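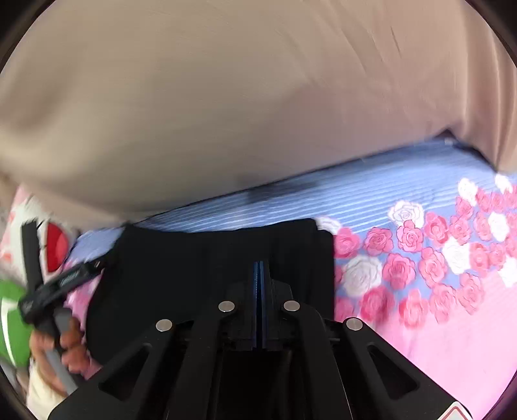

Sachspendenplattformen werden fast immer von der Angebotsseite her entworfen. Wer etwas abgeben will, legt ein Konto an, wählt eine Kategorie, lädt ein Foto hoch und wartet auf Abholung. Die Kategorie heißt dann zum Beispiel "Bettwäsche" und umfasst ein blau-weiß gestreiftes Laken ebenso wie ein rosafarbenes mit Rosenmuster oder einen großen beigen Stoff, bei dem man zweimal hinsehen muss, ob es ein Bettbezug oder eine Decke ist. Für eine Notunterkunft, die bis zum Abend Betten beziehen muss, ist diese Angabe wertlos. Sie braucht Maß, Gewebe, Waschtemperatur und Stückzahl.

In Manmont läuft seit Oktober eine solche Plattform unter dem Namen Comel. Die Oberfläche ist aufgeräumt, die Anmeldung dauert zwei Minuten, und an der Spendenbereitschaft fehlt es offenbar kaum. Im ersten Monat gingen 500 Angebote ein. Vermittelt wurden davon 160. Der Rest blieb in der Datenbank stehen, teils ohne Maßangabe, teils mit der Bemerkung "guter Zustand", die jeder anders versteht.

Der Betreiber will nun nachbessern und hat eine Bilderkennung sowie ein Punktesystem für Spender angekündigt. Beides halte ich für die falsche Reihenfolge. Eine Bilderkennung liest Farbe und Muster, also die zwei Merkmale, die bei der Ausstattung einer Unterkunft am wenigsten zählen. Ob ein Laken 90 oder 140 Zentimeter breit ist, steht auf dem Etikett, und das Etikett ist auf den Fotos selten zu sehen. Ein Punktesystem wiederum erhöht die Menge der Angebote. Die Menge war bisher nicht der Engpass.

Sinnvoller wäre ein Bedarfsdatensatz, der von den Einrichtungen gepflegt wird und dem Angebot vorausgeht. Eine Unterkunft meldet: 70 Spannbettlaken, einheitliches Maß, kochfest, Lieferung bis zu einem Stichtag. Die Plattform zeigt dem Spender ausschließlich offene Positionen an. Wer nichts Passendes hat, erfährt das vor dem Hochladen. Technisch ist das eine Tabelle mit wenigen Pflichtfeldern und einer Restmengenanzeige - keine Aufgabe, für die man ein Modell trainieren muss.

Dazu gehört die Frage der Aufbereitung. Gebrauchte Textilien müssen vor der Ausgabe gewaschen werden, und zwar nachweisbar. Die Wäscherei Van Beek nimmt Mischposten an, berechnet sie aber höher als sortierte Ware. Den Transport übernimmt Bradex, abgerechnet nach Fahrt. Eine halb leere Fahrt kostet demnach so viel wie eine volle. Beide Posten tauchen in der Projektbeschreibung von Comel unter "Sonstiges" auf. Dort gehören sie nicht hin, denn sie bestimmen, ob ein gespendetes Laken billiger ist als ein neu gekauftes.

Es gibt Fälle, in denen es das nicht ist. Dann sollte eine Plattform den Geldbetrag erfragen können, mit demselben Formular und ohne Umweg über eine zweite Seite. Viele Träger scheuen das und verweisen auf die Nähe zwischen Spender und Empfänger, die bei einer Sache größer sei als bei einer Überweisung. Mag sein. Messen lässt sich zunächst die Zahl der bezogenen Betten, und die sollte in Manmont künftig im Monatsbericht stehen, gleich neben der Zahl der Angebote.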